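Looking after carpet in bedrooms and living rooms
Notes on clearing, vacuuming, spot cleaning and small repairs

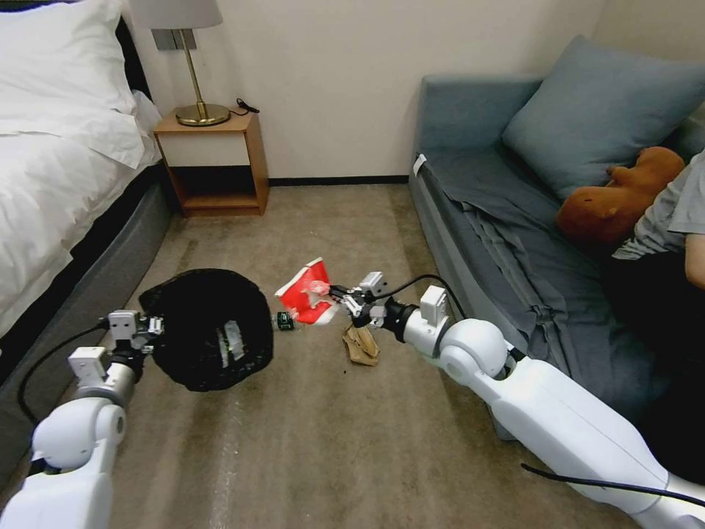 Most of the wear in a domestic carpet is done by grit. Sand and fine stone carried in on shoes work down to the base of the pile and cut the fibres each time someone walks over them. A carpet that looks clean can hold a good deal of it. Vacuuming is therefore the main job and everything else on this page is secondary, but the floor has to be cleared before the machine comes out. Set an open black bag down on the carpet and put into it anything too large for the nozzle, a crumpled wrapper for instance. Thin plastic and foil will wrap round a brush roll or lodge at the bend of the hose, where they hold back fluff until suction drops. Coins, hairgrips and loose thread should be picked up at the same stage. Do not pull on a thread that is still attached to the carpet. Cut it level with the pile.

Vacuuming

Go over the room in two directions, the second at right angles to the first. Use slow strokes. A fast stroke lifts surface fluff and leaves the grit where it was. On cut pile the brush roll should just touch the tips; if the machine is hard to push, raise the head by one setting. On loop pile switch the brush off altogether, as it can catch a loop and pull out a run.

Doorways, the strip beside the bed and the area in front of a sofa need twice as many passes as the rest. Under beds, once a fortnight is enough unless there is a pet in the house.

Edges are usually neglected. Dark lines along skirting boards are fine dust filtered from air moving through the gap between wall and floor. Use the crevice tool dry first, then a cloth wrung out in warm water with a drop of washing-up liquid. Old lines seldom come out fully. Sealing the gap under the skirting with decorator's caulk slows their return.

Checking the machine

Empty a bagless cylinder at the marked line. Change a paper bag at two-thirds full, as the flow falls off well before it is packed solid.

Foam filters are washed in cold water, squeezed and left for a full day. A damp filter put back too soon will smell, and the smell goes into the room.

Unplug the machine before turning it over. Slit wound hair along the groove of the brush roll with a seam ripper and pull it away in pieces. Check the end bearings, where hair packs in out of sight. If the roll does not spin freely by hand after this, the bearing is finished.

To find a blockage in the hose, detach it at both ends, hold it straight and drop a marble through. Push the blockage back the way it came, using a broom handle with a rag taped over the end. Wire coat hangers go through the wall of the hose and should be left in the wardrobe.

Drive belts stretch. I keep 2 spares in the cupboard with the bags and write the fitting date on the old one before it goes out. The present belt went on in December.

Spills

Blot, do not rub. Use a white cloth or plain kitchen paper, as coloured cloths can transfer dye when wet. Work from the outside of the mark inwards.

For most drinks and food: 500 ml of lukewarm water with a quarter of a teaspoon of clear washing-up liquid. Apply with the cloth, blot, then repeat with plain water until no suds show. Residue left in the pile attracts dirt, and a spot that comes back grey a month later is normally old detergent and not the original stain.

For candle wax: chill with ice cubes in a plastic bag, break up with the back of a spoon, vacuum the pieces. Lay brown paper over what is left and touch it with an iron on the lowest setting, no steam. Move to a clean part of the paper each time. Keep the iron away from polypropylene pile, which melts at a low temperature.

For chewing gum: ice again, then a blunt knife.

For ink: surgical spirit on a cotton bud, after a test in a corner or inside a cupboard. Open a window. Keep the amount small, because spirit that reaches the backing can soften the adhesive.

For mud: leave it alone until fully dry. Vacuum, then treat any remaining mark as above.

Wool needs more care than synthetics. No biological washing products, no bleach, no water hotter than the hand, nothing alkaline. That rules out bicarbonate paste and washing soda, both of which are often recommended.

After any wet treatment, lay folded white towels over the spot with a weight on top and leave overnight. I use a casserole dish standing on a plastic bag.

Dents from furniture

Put an ice cube in the dent and let it melt. Blot, then tease the pile up with a fork or the edge of a coin. Deep dents may take three or four treatments. A steam iron held 5 cm above a damp cloth is quicker on wool. Do not let the iron touch.

Wide castor cups under bed legs spread the load. Move heavy pieces by a few centimetres each spring.

Small repairs

A burn that has caught only the tips can be trimmed with nail scissors and rubbed lightly with fine sandpaper. A burn down to the backing needs a patch. Cut out a square with a sharp knife, following the rows of tufts, and cut a matching piece from an offcut or from the floor of a fitted wardrobe. Mark the pile direction on the back of both with chalk before cutting. Stick double-sided carpet tape under the opening, press the patch in and brush across the join. Leave a book on it for a day.

Always keep the offcuts when a carpet is laid. Roll them pile outwards and label them with the room.

A carpet that has come off its gripper rods at a doorway can usually be pressed back with a bolster chisel. If it has rippled across the room it has to be restretched with a knee kicker, and a kicker hired for the day costs less than a new carpet. Wear the pad.

Routine

Weekly: clear the floor, vacuum in two directions, empty the cylinder.
Monthly: edges, brush roll, filter.
Twice a year: move the furniture, vacuum beneath, treat dents.
Every 18 months: wet clean, hired machine or contractor. Allow 9 hours of drying with windows open, longer in winter.

Corrections and additions

Domenica Hofstetter writes that the ice method did nothing for dents in her rubber-backed carpet. That agrees with my own results. Foam and rubber backings compress permanently and the pile is not at fault.

Bart Bakker asks whether shampoo powders are worth using between wet cleans. On a synthetic cut pile, yes, provided the powder is vacuumed out twice. On loop pile a good part of it stays in.

The quantity of washing-up liquid was given wrongly in an earlier version of this page. A quarter of a teaspoon is correct.

Last revised Tue 2 April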